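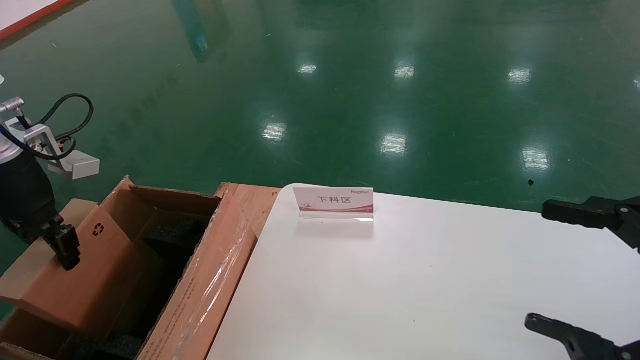 Vostard folding table, white: two months in

I bought this for sorting parcels and cutting fabric. It cost 123 dollars with shipping and came in one box with four screws missing. Vostard mailed new ones in nine days.

Setup is easy once you have all the parts. The legs lock with a click and the feet adjust for uneven floors. The top wipes clean, but ballpoint ink leaves a gray mark that needs rubbing alcohol.

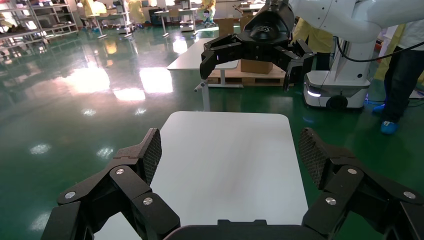

My one real complaint is the wobble. With a sewing machine running it shakes at full height – fine two notches down. My old Skotlow never did that, though it weighed twice as much and pinched my fingers.

Four stars. I'd buy it again for packing, and get something heavier for sewing.

Svenja Hubmann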